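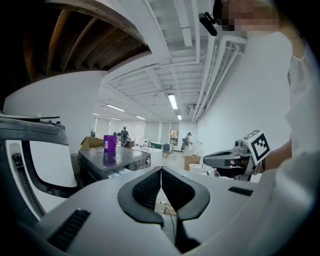 Reviewed by the Henriques Workspace Guide staff
Lighting / Ceiling fixtures
Tested in our Clelcombe unit, updated February

Berkex Ceiling Fixture, long and short versions

We moved into the Clelcombe unit with the old lighting still up, and replaced it during the first month. The room is long and open with white walls. Most of the ceiling is painted white, but one part was left as exposed brown wooden joists, and there are white pipes running along the upper wall on one side. Any fixture we picked had to work on both kinds of ceiling and clear the pipes.

The Berkex is a plain rectangular fluorescent fixture. It comes in a long version and a short one, which is 31 inches. We bought both. The long one cost $100 before tubes, and we thought that was fair for a fixture with a steel body and a cover that comes off without tools. The short one is cheaper, but not by as much as you would expect from the size.

Light

The box for the long version gives 3688 lumens with the recommended tubes. We have no way to check that number. What we can say is that a table placed under a long fixture is bright enough for handwork, reading small labels and sorting screws by size. We took the desk lamps away after a week and have only brought one back.

The light is even along the length of the fixture, with no dark bands at the ends. Color is on the cool side. If you want a warm room, buy different tubes or a different fixture. Ours is a place to work in and cool light suits it.

Glare is the weak point. Looking down the length of the room, the nearest fixture is always the brightest thing in view. People facing along the room notice it more than people facing a wall. Berkex sells a frosted cover that helps, but it was out of stock when we ordered.

The short version is noticeably dimmer. We would put it over a doorway or in a storage corner and nowhere else.

Installation

On the flat painted ceiling, the job was easy. Two screws hold the mounting plate, the body hooks on at one side, and a clip closes the other. The wiring was done by a licensed electrician, who had no complaints about the terminal block except that the cover screw is small and easy to drop.

The joists were slower. The screw holes in the plate did not line up with ours — we had to add a strip of wood across two joists and fix the plate to that. The instruction sheet mentions open joists in one line and shows no drawing. If your ceiling is like ours, measure the spacing before you order and plan on extra lumber.

The pipes turned out to be less trouble. The body is shallow enough that we could mount near them and still get a hand in to open the cover. Do leave room on the clip side, though. We had one fixture up the wrong way around and had to turn it.

White joists would probably give you more from the same lights. The painted part of our ceiling sends a lot of light back down, while the brown wood and the gaps between the beams stay dark. We decided to keep the wood as it is and live with the difference.

Daily use

We have logged 400 hours on the long fixtures. No tubes have failed. There is a short flicker at switch-on when the room is cold, gone within a few seconds. The hum is low, and with the door shut and nothing else running you can hear it if you listen for it. Nobody working in the room has mentioned it.

Dust settles on the top of the body and is hard to reach without a ladder. The cover itself wipes clean with a damp cloth.

Compared with the Unotico

We also had a Unotico fixture on trial in the same spot. It has a better instruction sheet and a slotted plate that would have saved us the strip of wood. It also has a cover held by four screws, and one of them stripped the second time we opened it. Light from the two was close enough that we stopped comparing. For a ceiling you can't easily reach, we prefer the Berkex clip.

Good: even light, shallow body, cover opens by hand
Not so good: glare along a long room, poor instructions for joists, short version is weak for the money

We would buy the long version again for a workspace or a garage. Order the frosted cover at the same time if it is in stock.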